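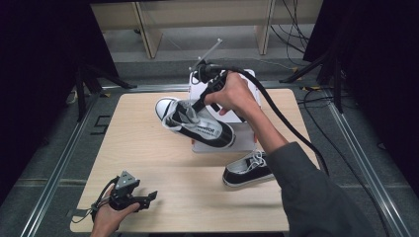 4.2 Local fallback during loss of the internet link

The second set of trials measured how each hub handles lighting and thermostat commands when the outside connection drops but the home network stays up. The Wuvard and Vuseo hubs were paired with the same 8 devices and placed on a router whose uplink could be switched off by script. Each hub received 600 commands with the uplink on and 600 with it off. Commands were sent from the wall panel only, so that speech recognition would not add to the measured delay.

We define response delay as the time from the panel's send event to the state change reported by the end device. A command with no state change after 2 seconds was logged as failed and was not retried. Routines with more than one step were scored on the last step, which makes the scores strict for hubs that send steps in sequence.

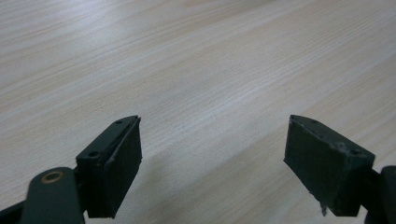
With the uplink on, both hubs finished every command within the limit. With it off, the Vuseo hub kept its full device list in local memory and showed no failures. The Wuvard hub failed on 19 commands, all of them in the period just after the link went down. Its log shows that it first tries the remote server and moves to the local table only after a timeout — a setting the owner cannot change in the firmware we tested. Delay curves for both hubs appear in Figure 4 in Section 4.3, together with the results for scheduled routines.

The failures do not depend on device type. Bulbs and thermostats were affected alike, and a failed command left the device in its previous state. We therefore treat the fallback timeout as a property of the hub and model it as a fixed added delay in Section 5. The Ekholm bridge was left out of this comparison; it does not report state changes with a time stamp, and its delay could not be measured by the same method.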